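Barkel four-slice toaster, black and steel

Home > Kitchen > Small appliances > Toasters

The Barkel is a full-size four-slice toaster for households that get through a loaf every couple of days. It has two levers and two sets of controls, so each half works on its own. You can make two slices on one side and leave the other side switched off, or run both halves at different settings when one person likes it pale and another likes it nearly burnt.

We have stocked Barkel toasters at our Jendelport shop for 11 years. This model replaced the older cream one in April and takes the same spare crumb trays.

Controls

Each side has a large browning dial, numbered inside the cover of the booklet from lightest to darkest. For ordinary sliced white, start at 3. Thick-cut bread and bread from the freezer will want longer. Brown and seeded loaves vary a good deal, so try one slice first.

The small round buttons either side of the dials are for the other jobs: defrost, reheat, bagel and cancel. Press the lever down first and then the button. If you press the button before the lever, the toaster ignores it. Most calls we get about a "dead" toaster come down to this, or to the lever not being pushed all the way down. The levers will not stay down unless the plug is in and the socket is switched on.

Reheat runs for a short fixed time and takes no notice of the browning dial. Cancel lifts the bread straight away.

Size and where to put it

Allow more width than you would for a two-slice model. It is wide across the front and it needs a clear gap on each side, as the body gets warm in use. Do not use it under a wall cupboard, near curtains or beside a roll of kitchen paper. Pull it out to the front half of the worktop before you switch it on. The feet are rubber and do not mark stone, laminate or painted tops.
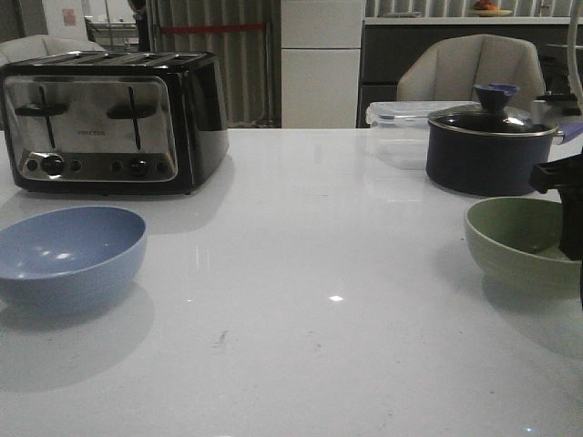

Barkel four-slice in black and steel, on a white worktop with a navy saucepan and two bowls.

The steel front shows fingerprints less than a polished one would, but it does show them. The black sides are glossy and will pick up dust and reflections from a window. If that is likely to bother you, the all-steel version costs a little more and has the same works inside.

Cleaning

Unplug it and let it cool down fully. Slide out the crumb tray at the back, tip the crumbs into the bin and wipe the tray with a damp cloth. Once a week is enough for most people. Never put the toaster itself in water and never push a knife or fork into the slots. If a piece of crust is stuck, unplug the toaster, wait, then turn it over above the sink and shake it gently.

Wipe the steel panel along the grain with a soft cloth and a drop of washing-up liquid. Dry it afterwards or you will get water marks. Scouring pads and cream cleaners scratch both the steel and the black parts. The dials do not pull off, so use a cotton bud round the edges.

What is in the box

Toaster with fitted plug
Crumb tray (already in place)
Instruction booklet
Guarantee card

The cord is 66 cm long and stores underneath. This is short for some kitchens. We do not advise using an extension lead with a toaster, so please measure from your socket before ordering.

Before first use

Take out any card from the slots. Run both sides empty at the middle setting with a window open. There may be a slight smell the first time, which is normal and goes off quickly.

Guarantee and spares

The guarantee is 3 years from the date on your receipt and covers faults in the heating parts, levers and controls. It does not cover dents, scratches or damage from water. Send the card back or register at the till. Spare crumb trays are kept in stock at Jendelport and can be posted. Levers and dials have to be fitted by our repair desk, and the usual wait is 5 working days once we have the toaster in.

Delivery and returns

Orders are sent from the Tidamden warehouse. We can deliver to your door or to the shop for collection, and collection is free. Unused toasters can be returned in their box with all the packing. For safety reasons we cannot take back a toaster that has had bread in it unless it is faulty.

Often bought with this

Suwannarat bread bin, large
Barkel kettle, black and steel
Spare crumb tray for Barkel four-slice

The kettle has the same brushed finish as the toaster. The bread bin holds two standard loaves and has a lift-off lid.

Stock for this model is checked each morning. If it shows as out of stock online, ring the Jendelport shop, as we often have one on the shelf.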